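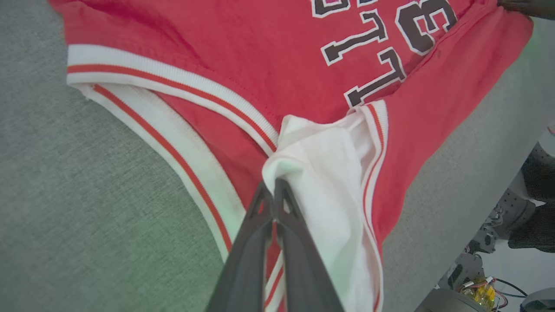
Progress report to Mistora, spring period
Garment handling: working rules and recording standard

Summary

Work in this period went into the written rules for garment handling, as agreed in the revised plan. Version two of the Pasis rule set is in use at both stations. It has 21 rules, down from 37 in the first version. Most of the cut rules repeated each other or described equipment we no longer use.

Work completed

The log now holds 1511 episodes recorded under version two. Each entry gives the garment type, the starting state, the operator's shift and the reason for any stop. Entries with a missing stop reason are sent back the same day.

The main changes in version two are:

Rule 4. The gripper starts open and clear of the garment. An episode that starts with cloth already held is logged as a separate type.
Rule 9. One garment on the surface at a time. Layered or lined items count as one garment.
Rule 12. No hands inside the work area while the arm is powered – this includes straightening the cloth.
Rule 17. Garments are not smoothed between episodes unless the task sheet calls for it.
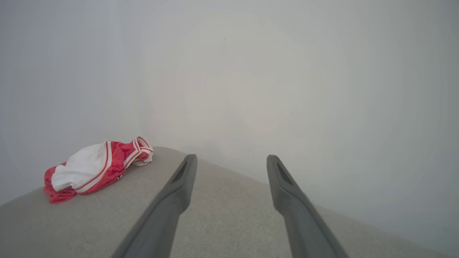

Open gripper with a crumpled red and white garment to its left, not in contact.

Hviid reviewed a sample of 40 episodes against the rules. Their main finding was that operators read Rule 9 in different ways when a garment had a second fabric inside it. We have reworded the rule and added a line to the task sheet.

Issues

The emergency stop check at the second station was skipped on two shifts in March. The check is now the first line of the shift form, and the form can't be submitted without it. Nurico has not yet returned comments on the cable routing section – we have asked for them by Friday.

Next period

Finish the section on trim and ribbed edges, where grip points are still described too loosely. Train the remaining operators on version two. Send the full rule set to Mistora for approval. No change to the budget is requested.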